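Willgate Conservation Workshop
Bench notebook, paper and bookbinding section
Entry dated August 22, 2026

Subject: Varwood parish ledgers, repair of spines and trial of adhesives

The section resumed work on the Varwood ledgers after the summer closure. The volumes had been left under light weight in the cool store, and the humidity strip inside the door showed no change worth recording. The boards of the tithe ledger remain slightly bowed towards the fore-edge. It was decided to leave them as they are until the text block has been sewn again, as any attempt to flatten them now would have to be repeated.

Condition on opening. The tithe ledger has lost most of its spine leather. What is left is powdery and comes away on the glove. The sewing is sound in the middle of the book but has failed at both ends, and the first section is held by a single thread. An earlier repairer lined the spine with newspaper, probably before the war, and used a dark animal glue in great quantity. The glue has gone brittle. The newspaper carries part of an auction notice and has been kept in a polyester sleeve with the other removed material.

Removal of old glue. A poultice of wheat starch paste was laid on the spine in short lengths and covered with film. The written procedure allows nine minutes. At that point the glue was soft on the surface only, and a second application was needed over the joints. The softened glue was lifted with a bone folder and the residue taken off with a barely damp swab. Progress was slow. The upper third of the spine is now clean; the remainder has been left to dry between blotters. Colleagues continuing the work are asked not to use the steel spatula, which marked the folds of the rate book in February and caused a good deal of extra mending.

Adhesive trial. The trial agreed with the Kever record office was set up on waste paper of similar weight and age. Six strips were prepared, divided between wheat starch paste at the usual strength, the same paste thinned, and a mixture of paste and methyl cellulose. All were lined with medium Japanese tissue and dried under felt. Early observations are given below and should be treated as provisional.

Usual strength: good hold, slight stiffness, a faint tide line on one strip.
Thinned: flexible, no tide line, lifts at the corner when flexed repeatedly.
Mixture: flexible, no tide line, hold adequate. Drying time longer than expected.

The mixture is preferred for the inner folds. The usual paste will be retained for the spine lining, where the stiffness is of some use. A final view will be entered once the strips have been flexed again after a full week.

Paste making. The batch cooked this morning was too thick and had to be sieved twice. The double saucepan is losing heat through the handle joint and does not hold a steady simmer. The batch was usable after sieving, but the label on the jar should be read before use, as the thinned and unthinned pastes look much the same when cold. Any paste showing a sour smell is to be thrown away, whatever the date on the jar.

Tissue and thread. The stock of medium tissue is down to a few sheets. An order has been placed with Fashola, together with linen thread in the finer gauge. The previous delivery of thread was waxed, although unwaxed had been requested, and the order form has been worded more plainly. Until it arrives, sewing will be limited to the end sections of the tithe ledger.

Loose enclosures. Several items were found between the leaves: receipts, a pressed fern and a folded sketch plan of a field boundary. Each has been given a slip noting the opening at which it was found. The plan is torn along both folds and will be mended before it is returned. It had stained the facing pages. The stain is dry and stable, and no treatment is proposed. The fern should stay in its envelope until the record office has stated whether it wishes it kept with the volume.

Iron gall ink. The entries towards the back of the ledger are in a more acidic ink than those at the front. Haloes are visible on the reverse of the heavier strokes, and there are small losses in the column totals. No water is to be brought near these leaves. Where support is needed, remoistenable tissue should be used and tested on a margin first. This applies equally to the rate book, although its ink appears to be in better order.

Time. More than two hours went on the spine alone, against an estimate of one for the whole operation. The estimate sent to the record office will need to be revised before the next volume is opened. A revised sheet has been drafted and placed at the front of the job folder.

Outstanding
Clean the lower two thirds of the spine.
Flex and record the trial strips.
Mend the sketch plan along the folds.
Photograph the end sections before sewing begins.
Ask for the double saucepan to be repaired or replaced.
Return the borrowed sewing frame to the main bindery.

The press is occupied by the blotters and should not be opened before the next entry has been made. The job folder is on the shelf above it, and the sleeve holding the newspaper lining has been filed at the back.

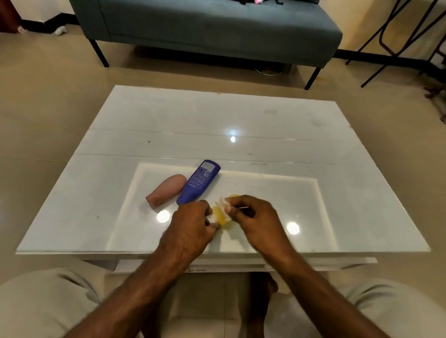

White table, with two bottles on the inset panel.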